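Folgate height-adjustable workbench, review after a few months

Posted November 2020

Quick one as I've got a delivery coming. Several people asked in the comments on the chair post what table we went with in the end, so.

It's the Folgate, the pale wood top, four legs, the 24 mm version. We were choosing between that and the Rumden and I went back and forth for far too long. The Rumden is cheaper and looks nicer in the shop. But the one they had out on display already wobbled, and if it wobbles in the shop it'll wobble at home.

Delivery. Two boxes, both heavy. The driver left them at the bottom of the stairs and was gone before I'd got my shoes on. Get somebody to help you. I didn't and my back let me know for a week.

Assembly took an evening. Instructions are pictures only, mostly fine, except step 4 where the bracket is drawn the wrong way round. If the holes don't line up, flip it. All the bolts are the same size, thank god, and they put a couple of spares in the bag. The hex key they give you is rubbish, made of cheese. Use your own.

Now the top. It's oiled, no varnish, so it marks. Tea ring on day one. Came out with a bit of fine sandpaper and the Vídalín oil, which smells of oranges and takes overnight to go off properly. I've done it twice now and it looks better than new. If you want something you can wipe and forget about, get laminate. I like a surface I can mend.

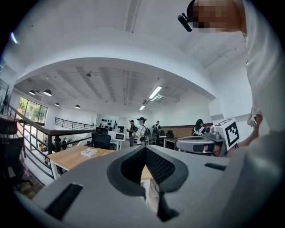

Light wooden top, white legs. Goes with most things.

Height. It goes up and down on pins, no motor. You lift one end, move the pins, then go round and do the other. Annoying on your own. I set it at 94 to start with, too high, shoulders up round my ears. Dropped it to 90 and it's been there ever since. So if you're thinking you'll be switching from sitting to standing all day, you won't, get a proper motorised one and pay for it. If two of you share and are about the same height, save your money.

Wobble, as everyone asks. Front to back, none. Side to side there's a tiny bit if you lean on the corner and really shove. I went round all the bolts again after a fortnight and that helped a lot, some had worked loose. Do this! It's not in the instructions and it should be.

The feet are the weak point. Little plastic screw-in things, and our floor is all over the place. One of them cracked the first time we dragged it accross the room. My fault, should have lifted. I emailed Folgate and got a new set in the post, no charge, no quibbling, so fair play to them. I've since put felt under all of them.

Depth is the reason I'd buy it again. You can work at it from either side and still reach the middle without climbing on. The old one was so deep that things went to the back and stayed there. Found a tape measure I'd replaced twice when we moved it out.

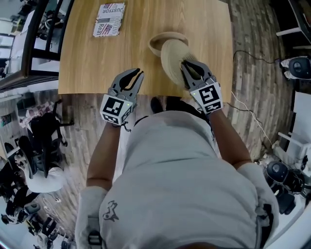 Standing at the near edge, plenty of room for both arms.

Yevdokiia Polishchuk asked under the last post if it takes a vice. Yes, but only a clamp-on. The overhang is just enough for the small Harnier one, which is what I've got. Put a scrap of ply underneath or it bites into the wood. I wouldn't drill through for a bolt-on, there's a rail under there exactly where you'd want the hole.

Noise, if you're hammering: boomy. No shelf underneath to deaden it. They sell a shelf seperately for 40 quid and it's a plank with two brackets. Made my own out of an offcut.

Price. I paid £127 in the sale, it's gone up since I think. At full price I'd still go for it over the Rumden but I'd grumble.

Good: solid, easy to mend, sensible depth, decent customer service.

Bad: the feet, the hex key, faffy to change the height, stains if you so much as look at it.

Would I buy another? Yes, and might, for the spare room, if I can talk the other half into losing the sofa bed.

Will do the lamp next, I've had it on since September and have opinions. Any questions stick them below, I do read them all, just slow at replying this time of year.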